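Subject: Re: [vinyl-swap] Hurkano double LP reissue, worth it?

I've read the product page for the Hurkano repress twice now and I still can't find where it says what they cut it from. "Newly remastered for vinyl" can mean the tapes, or it can mean somebody turned up the top end on the old CD files. Flesera did the same dance with their last batch and wouldn't answer email about it.

Then there's the "limited to 800" business. Last time it was 800 too, and then a second 800 showed up in December in a slightly different blue.
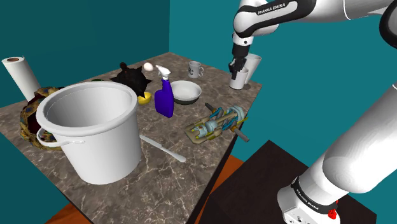 Haworth list member wrote that the test pressing sounded quieter than the original, with none of the swish on side two, and that people should stop assuming the worst of every small label.

Fair enough, but a test pressing is one disc, and it gets played by someone who wants to like it. I'd want to hear from a person who paid for a finished copy. My original is noisy on side two as well, and I've cleaned it 4 times. That's a vinyl problem, and new lacquers won't fix it if the same plant is pouring the same stuff.

The price also bothers me. Spreading 4 sides over 2 records gives you more room per side, sure. It also lets them charge for two. The whole album ran just over 40 minutes and fit fine on a single disc.

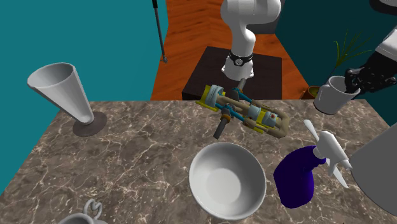
Posted to vinyl-swap by: Makby
Sent: 9:40 pm

Quoting the earlier message:

> Has anyone preordered the Hurkano reissue? The shop
> says the gatefold is the full original art and the
> bonus track is on side four. I only have it on
> cassette so I'm tempted.

If all you have is the cassette, buy a clean used original. They turn up in the swap thread and go for less than the reissue plus shipping. The bonus track was the B-side of the single, and I never thought much of it.

If you do preorder, please post the matrix numbers when it comes.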